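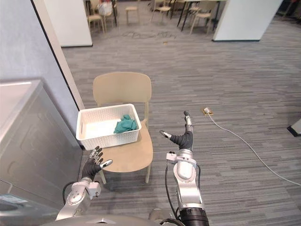 Entry by Wakana Ueda, Rillness shared workshop

Last updated: November

The morning was given to the wrist cable on the left arm. It had been routed too tightly at the lower joint and was taking load whenever the forearm turned inward. I released two clips, left a longer loop on the outer side and repeated the full rotation. The controller recorded no fault. The right arm retains its original routing for the present, as its cable lies closer to the links and has given no trouble.

The basket task was set up in the usual manner, with the beige chair serving as the stand and the teal cloth placed in the white basket. The procedure agreed with Hanrahan requires both hands to begin open and both arms to be clear of the basket before any closing command is sent. I have added this to the start sheet in writing – it had previously existed only as a habit.

The grip threshold remains unsettled. At 462 the left fingers stop before they have firm hold of the rim. At 598 the motors continue to press after contact, and the dark gray palm covering begins to creep toward the wrist. I have entered 400 as the idle value and will work upward from the lower setting in small steps. Fluteck has been asked whether the finger motors may be run at the higher figure for extended periods. No reply had been received by 4 p.m.

The Wirance software was restarted twice. On the second occasion it loaded the previous arm limits without notice, and I re-entered them by hand. A copy of the limits file is now kept on the workshop drive, under the build folder, and members are requested not to rename it.

Outstanding: shorter screws for the wrist bracket, a decision on replacement gloves, and a fresh zero for the right thumb, which reads slightly high on the controller. The screws are to be purchased from the general fund. The thumb will be attended to first tomorrow, before the arms are powered for any other work.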